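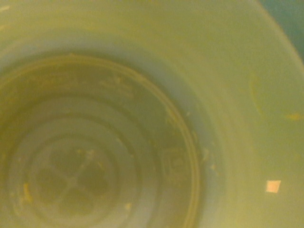
苏闻渠

我们单位是一家中央厨房，叫Honorato，给门店配酱料、半成品和腌菜。货用浅色的塑料容器装，送出去，用完再收回来，冲洗、查看、入库，第二天接着用。查看这一道以前全靠人，站在洗消间出口的台子旁边，把容器一只一只端起来往里看，干净的放左边，不干净的退回去。今年厂里在这道工序上装了一套Rorau的机械臂，手腕上带小相机，配的软件叫Drusar。我是洗消间的班长，从装机那天起就跟着它，到写这篇的时候用了2个月。网上关于这类设备的文章多数是厂家自己写的，所以我把我们这边的情况写一写，给正在考虑的同行参考。

设备是厂里花钱买的，和我个人没有关系，供应商Trarkbridge也不知道我写这个。价格我不掌握，采购的事不归我管，下面不谈价格。

一、它干什么活

先把范围说清楚，免得看的人期望太高。这套东西不洗容器，也不搬整摞。清洗机照旧，摞子照旧由人推过来拆开，放到进料的滚道上。机械臂管的是中间一段：相机移到容器口上方，往里看，软件判断里面有没有残留，然后夹住容器边，放到“通过”或者“退回”那边。判断拿不准的，放到第三个位置，我们叫“待看”，由人来看。

相机从正上方近距离往下看，屏幕上显示的就是容器里面，一圈一圈的环，底上有模具压出来的花纹，中间那个像四叶草。颜色发黄发绿，不太好看，刚开始班里有人以为屏幕坏了。习惯以后不影响使用，该看到的东西能看到：棱上沾的碎屑，底上一块黄的，侧壁靠下那片白色的小方块，这种画面一出来，不用软件说，人也知道要退。

底部那道凸起的圆棱是我们这种容器的老问题。棱和旁边那条细沟最容易留东西，清洗机的喷头冲侧壁很有力，冲到沟里就差了。以前人工看，看侧壁快，看沟慢，因为要把容器转一个角度，借着灯看。到了下半个班次，人累了，转的动作就省了。这一点我自己也做过，不怪别人。

二、安装

安装比我想的麻烦，不过麻烦主要在我们这边。洗消间地面有坡度，为了排水，机座要调平，垫了几次才垫好。电源要从隔壁引过来，走高处，不能贴着地。防护栏是后来加的，最早的方案只有地上的光幕，安全员来看过以后不同意，说地面湿，人容易滑进去，要求加实体的栏。加了栏以后，我们推摞子的车过不去，又把车道改了。

所以我的建议是，签合同以前让厂家的人带着尺子到现场走一遍，走的时候叫上每天推车的人。我们只叫了设备科，图纸上通道够宽，实际推车的时候人在车旁边，要比车宽出一截。

Trarkbridge来的安装工做事认真，走线扎得整齐，留了检修余量。缺点是他们走的时候留的资料只有一本厚手册，翻译得生硬，“末端执行器”之类的词班里看不懂。我后来自己重写了两页纸，塑封了贴在栏杆上，把开机、停机、急停、擦镜头、换夹垫这几件事写清楚，别的不写。大家看那两页纸就够用。

三、教它认脏

Drusar软件刚装上的时候，是带着一套通用判断标准来的，在我们这里不好用。问题主要有这么几个。

第一是底上的花纹。我们的容器底下有压出来的圆环和花纹，还有一个方形的印子，软件一开始把花纹里颜色深的部分当成污渍，退回的很多。洗消机那边堵了，人在后面骂。后来按手册上的办法，拿新容器放在下面一只一只录，让它知道这些是本来就有的，才好转。

第二是旧容器。用久了的容器颜色会深，内壁有刮痕，刮痕里染了酱色，洗不掉，也不算脏。人知道这个，机器不知道。这件事上没有特别好的办法，我们最后借机会清了一批旧容器，染色太重的报废。厂里管成本的人不太高兴，但那些容器早就该换了，以前是人看着觉得还能用，一只一只放过去的。

第三是水。刚出清洗机的容器底上有一层水，反光，软件会把水和油膜弄混。我们在前面加了一段倾斜的沥水架，停的时间长一些再上滚道。加了以后误判少了，节拍也慢了一点。这是一个取舍，各家情况不一样，产量紧的厂可能不愿意慢这一点。

调这些东西的时候，要有人坐在屏幕前，一张一张看它存下来的图，点“对”或者“错”。我们安排的是原来在台子边上看容器的老师傅。她们对电脑不熟，但看东西非常准，哪一点是酱，哪一点是塑料本身的毛刺，一看就知道。反过来，设备科的年轻人电脑熟，但不认识脏，点错不少，后来那一批图又重新看了一遍。我认为这是整个项目里最值得说的一条：教机器的人，要用原来干这个活的人，并且要算工时。我们一开始让老师傅下班以后留下来点，点了几天大家有意见，后来改成上班时间点，这才顺。

四、日常使用

现在正常一个班次过400只容器，这是排班定的量，机器跟得上，有富余。早上开机要做一次自检，机械臂走一圈，相机对着一块校准板看一看，没问题就可以放料。自检的时间够人去换一趟靴套。

我在2018年7月挑了一个普通的班次，把所有落到“待看”的容器都登记下来，是38只。登记的时候每一只都写了原因，大部分是底上的水没沥干，还有一部分是侧壁上的淡黄印子，分不清是残留还是染色。剩下的是容器放歪了，相机看不全。真正需要再洗的有多少，我没有单独统计，不敢乱写，只能说凭印象不占多数。

退回那一边，我们隔一阵抽出来复看。退得对的占绝大多数，尤其是贴在侧壁上的小碎片。我们怀疑多是标签撕剩下的角，人眼看的时候白碎片在浅色壁上不显眼，端起来晃一下就过去了；在它的画面里，壁面发绿，白的东西反而很清楚。这是它比人强的地方，我承认。

它不如人的地方也有。人端起容器的时候，手能摸到外面油不油，鼻子能闻到味道。腌菜的容器有时候看着干净，一闻不行，要重新泡。机器只看里面，不闻，也不看外壁和底的背面。我们现在把装腌菜的单独走，仍旧由人查。销售来谈的时候说可以全部替代人工查看，这句话在我们这里不成立。

夹爪的问题也提一下。夹垫是软的，夹在容器边沿上，湿的时候会打滑。最初那副夹垫用了不长时间就磨光了，掉过容器，掉下来声音很大，旁边的人吓一跳。换了带纹路的以后没有再掉。夹垫属于耗材，建议备在手边，别等磨光了再订，我们等货的那几天全靠人顶。

镜头要擦。洗消间水汽重，镜头上容易蒙一层雾，蒙了以后画面发虚，软件会把大量容器扔进“待看”，看到待看突然变多，先去擦镜头，多半就好了。擦镜头必须停机，挂牌，人再进栏。这一条我写在塑封纸的最上面，字最大。

五、对人的影响

这部分我写得长一点，因为装机以前大家最关心这个，装机以后别的厂来参观的人问得最多的也是这个。

我们洗消间两个班合起来10个人，装机以前是这个数，现在还是这个数，没有人因为机器离开。但是岗位变了。以前查看台上固定站人，整个班次就做一个动作：端、看、放。现在那个位置撤了，人分到了三个地方：一是拆摞和上料，二是看“待看”和抽查，三是腌菜那一线的人工查看。

好的变化先说。端容器这个动作伤手腕和肩膀，洗消间做久的人基本都贴过膏药。现在端的次数少了很多，有位老师傅说晚上睡觉手不麻了。这是她自己说的，我没有办法证明是机器的关系，记在这里。再一个是冲突少了。以前退回的容器多了，洗的人和看的人会吵，洗的说你太挑，看的说你没洗干净，两边都有道理，也都没有凭据。现在每一只退回的都有图，调出来一看，沟里有东西就是有，没有什么可吵的。洗的人看了一阵子图以后，自己去跟设备科提出要改喷头角度，因为从图上看得出来，残留总是在同一侧的棱上。这个改动如果没有图，很难说服人。

不好的变化也要说。第一是节奏。以前人看人的节奏，累了慢一点，喝口水，聊两句，一个班次下来量也能完成。现在上料的人跟着滚道走，滚道不等人，缺料了灯就闪。灯闪其实没有什么后果，机器停在那里等就是了，可是人看见灯闪就会急，一急就小跑，地面又湿。我们后来把缺料灯的亮起时间往后调了，又跟大家讲明白，灯闪不算谁的差错，不记账。讲了以后好一些，但仍有人习惯性地赶。

第二是孤单。这个词可能不太合适，我找不到更好的。以前查看台旁边是两个人面对面站，说话方便，一个班次的家长里短都在那里。现在拆摞的在栏这边，看“待看”的在栏那边，中间隔着机械臂，有噪声，说话要喊。有人跟我提过想换回去，说活轻了，日子长了。我把抽查的位置挪到了上料口附近，两个人至少能看见对方，算是补救了一点。

第三是信任。一开始大家不信它，它放过的都要再看一眼，等于没省事。过了一个来月又太信它，它放过的就不看了，抽查变成走过场。后一种我认为更要紧。我们现在的做法是抽查的人要把容器拿到灯下，转一圈，看沟，写一个字，“净”或者“回”。写字慢，但手上有这个动作，眼睛就会跟着看。

第四是谁负责。容器到了门店，店里发现底上有干的酱，打电话来，以前是找当班查看的人。现在呢，是找机器，找抽查的人，还是找当初点“对”“错”的老师傅？装机的时候没有人讲这件事，第一次接到门店电话的时候大家都愣着。后来厂里写了条子：机器放过的，由洗消间集体承担，不追到个人；抽查签过字的那一只，由抽查的人说明情况。这个条子应该在装机以前就有。教机器的老师傅当时很紧张，怕自己点错一张图，以后都算她的，有几天她每张图都点“不确定”，软件就没法学。厂里把话说清楚以后她才正常点。

工资方面，抽查和看图的岗位加了技能补贴，拆摞上料没有加。有人觉得不公平，这个问题还在谈。班里的办法是轮岗，每个人都学会看图，补贴按当月在岗的时间算。轮岗也有好处，机器出小毛病的时候，谁在旁边都能处理，不用满楼找我。

六、图存多久，谁能看

相机只对着容器里面，拍不到人，这一点装机前有人担心过，我特意到屏幕前让大家轮流看，画面里除了容器的内壁、底，最多角上露出一小块外面的深色，看不到台子旁边的人。大家看过就放心了。

不过软件里另外有一个报表，按时段列出上料的间隔。间隔长了，等于是知道哪个时间上料的人慢了。这个报表默认是打开的，管理账号都能看。我跟厂里提了意见，理由是买这套设备是为了查容器，用来查人就变味了。厂里同意班组级别以下不导出。别的单位如果要上，我建议先问清楚软件里有哪些报表，哪些是默认打开的，再跟班里讲。瞒着不讲，早晚有人在屏幕上看见。

图本身占地方，我们设的是退回和待看的保留，通过的只留抽样。遇到门店投诉，如果那一只恰好没留图，就查不到。这一条还没有想好怎么改，全留的话要加硬盘，设备科在问价。

七、售后

Trarkbridge的售后是电话加远程。远程要我们这边开网络，洗消间网络信号差，第一次远程断了好几回，后来拉了网线。电话里的人态度可以，技术也可以，但是只在白天有人接，我们晚班出问题只能先停下来，改人工。所以人工查看的台子我们没有拆，靠墙放着，灯也留着。装机的时候有人说占地方，要搬走，我没同意，后来用上过几次，每次都有用。

备件到货速度一般。夹垫、密封圈自己备，镜头前面的保护片也备一块，容易刮花。机械臂本身目前没有出过毛病，时间还短，说明不了什么。

软件更新有过一次，更新完以后以前录的容器底花纹还在，判断的松紧却回到了出厂值，退回一下子多起来，查了半天才查到。更新以前请把参数拍照或者抄下来。厂家的说明里没有提醒这一条，我打电话反映了，对方说会写进去，写没写我还没看到新版。

八、适合谁，不适合谁

容器种类单一、每天量稳定、清洗机出口地方够大的，可以考虑。我们只有一种口径的容器走这条线，教起来已经费了不少工夫，种类多的单位要把这个工夫乘上去算。

容器新旧混得厉害、又不打算换的，我不建议，会有大量的误退，洗的人先受不了。

指望用它减人的，我也不建议拿它当理由。至少在我们这里，人从查看台上下来以后都有活干，拆摞、抽查、看图、擦镜头、录新容器，哪样都要人。省下来的是重复端举的力气，还有吵架的工夫。

地面湿、空间窄的，先把防护栏和车道想好，想好再谈别的。

九、打分

看残留的能力：好，特别是小碎片和圆棱边上的碎屑。
看染色和水膜：一般，要靠人和沥水架配合。
夹取：换夹垫以后可以。
软件上手：界面不难，教它认脏费时间。
手册：差。
售后：白天好，晚上没有。
对干活的人：身体上轻松了，节奏上紧了，要靠班组自己调。

总的来说，这道工序上我愿意继续用它，前提是抽查不能撤，腌菜那一线不能并过来。厂里计划10月再看一次数据，决定另一条洗消线上不上。到时候喷头角度应该也改完了，“待看”的数量会不会下来，我准备照原来的办法再登记一个班次。如果哪位同行的容器底下也有这种圆棱和细沟，又找到了好洗的办法，请在下面留言，喷头型号和角度都写上最好。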